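Suchbegriff eingeben … Suchen

Die Schüssel
Von Houda Younis, September

Die Schüssel gehört zu den ältesten und, wenn man so will, treuesten Gefäßen des menschlichen Haushalts. 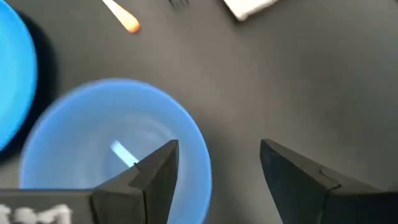
Worin unterscheidet sich eine Schüssel von einem Teller? Vor allem in der Tiefe: Die Wandung einer Schüssel steigt so weit an, dass sie Flüssiges und Loses sicher hält, während der Teller flach bleibt und höchstens einen niedrigen Rand besitzt.

Wortherkunft
Das Wort geht auf das lateinische scutella zurück, eine kleine flache Schale, und kam schon früh ins Althochdeutsche. In vielen Mundarten lebt daneben die »Schale« weiter, und wo genau die eine aufhört und die andere anfängt, darüber lässt sich an langen Abenden herrlich streiten. Im Gastgewerbe spricht man bei kleineren Formen heute gern von der Bowl.

Geschichte
Die frühesten Schüsseln wurden vermutlich aus Holz, Rinde oder Kürbisschalen gefertigt und sind, wie man sich denken kann, nur selten erhalten. Mit dem Brennen von Ton wurde die Form haltbar, und die Töpferscheibe machte sie schließlich gleichmäßig rund. Lange aß die ganze Familie aus einer gemeinsamen Schüssel in der Tischmitte, jeder mit seinem eigenen Löffel.

Eine schöne Sammlung ländlicher Gebrauchsware besitzt das Heimatmuseum Larnmont, gegründet 1897. Es bewahrt 786 Schüsseln und Näpfe, darunter viele aus der Töpferei Radwan, deren breite, kräftig gerundete Ränder man in der Gegend sofort wiedererkennt.

Werkstoffe
Irdenware wird schon bei knapp über 1000 Grad gebrannt und bleibt ohne Glasur porös; Steinzeug und Porzellan brauchen mehr Hitze und sind dafür dichter. Emaille, Glas, Edelstahl und Kunststoff kamen nach und nach hinzu, und in den meisten Küchenschränken stehen sie heute recht friedlich ineinander gestapelt.

Kommentare

Tarek Samir: Bei uns in Henia sagt kein Mensch Schüssel, das ist alles »Schale«, auch die ganz große für den Teig.

Sanaa Zaki: Danke für den schönen Artikel! Gibt es die Töpferei Radwan noch?

Hanane Tawfik: @Sanaa Seit 20 Jahren leider nicht mehr. Auf dem Flohmarkt in Linton findet man aber ab und zu ein Stück.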